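Setting up a two-arm tabletop pick task with the Mellirard hand kit

This guide covers the Mellirard hand kit from Fustance: two five-digit hands, wrist cameras, cable sets and the Githolm control software. It assumes the arms are already mounted and powered. Allow 55 minutes for a first setup.

1. Mark the work area

Tape a rectangle on the tabletop inside the reach of both arms. Gray tape on a wood-grain table is easy for a person to see and does not disturb the object detector. Keep the power strip outside the rectangle. Hang a printed backdrop behind the table if the room beyond it is busy, and leave it in place for the full run. Changing the background between calibration and recording means calibrating again.

2. Route the wrist cables

Each hand has one black cable leaving at the wrist. Leave enough slack for a full wrist rotation. Run the cables down beside the arms and check that neither passes through the taped area at full reach.

3. Set the start pose

In Githolm, open Poses and select Open Upright. Both hands should stop with the fingers extended. Place the objects between them and save the pose. Use objects that differ in stiffness and shape: a folded paper box, a maraca and a lemon make a reasonable first set.

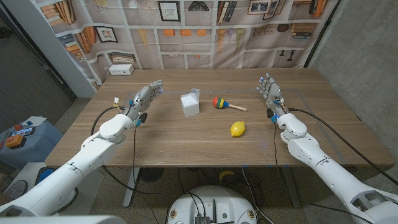

Van Wijk wrote in to ask whether the start pose has to be saved again after a firmware update. The manual says no, but on the Van Wijk setup the left thumb came back a few degrees off after the September release, and saving the pose again cleared it.

Until Fustance changes the manual, treat a firmware update as a reason to repeat step 3. It takes under a minute.

4. Set the grip limits

Open Hands > Limits. The scale runs from 0 to 2,000 and the factory value for all digits is 1,320. That value suits the lemon and the maraca handle. It is too high for folded paper, which will crease under the thumb before the fingers register contact. Lower the thumb first, then the four fingers as a group. Test with a spare box and work down in small steps until the walls hold their shape during a lift. Some creasing at the contact point is normal with thin paper.

Approach the box with the thumb on one side and the fingers on the opposite side. A grip across the open flap gives poor results, as the flap folds before the load reaches the walls.

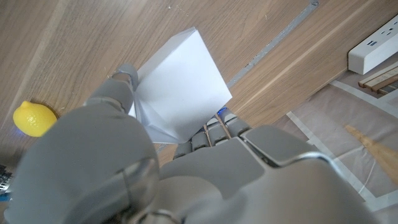 Save the limits under a separate profile for each object. Githolm does not warn you when a profile is overwritten, so include the object name in the profile name.

5. Check the wrist view

Open the wrist camera feed and move the hand over the edge of the table. The thumb and all four fingers should stay in view with the fingers partly curled. If the back of the hand hides the fingertips, loosen the camera bracket, tilt it forward one notch and tighten it again.
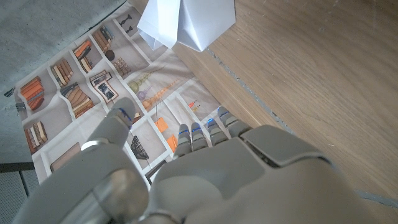
Repeat the check with the other hand. The two brackets are adjusted separately, and a matching notch position does not guarantee a matching view.

6. Record a trial

Set the buffer to 2,000 samples and record one slow pick and place per object. Play it back at half speed. If the contact trace shows a double peak, the fingers are closing in two stages, and the closing speed should be reduced before the limits are changed again.

Replacement fingertip covers and longer wrist cables are listed under Spares on the Fustance order form. The longer cable needs the second strain relief clip, sold separately.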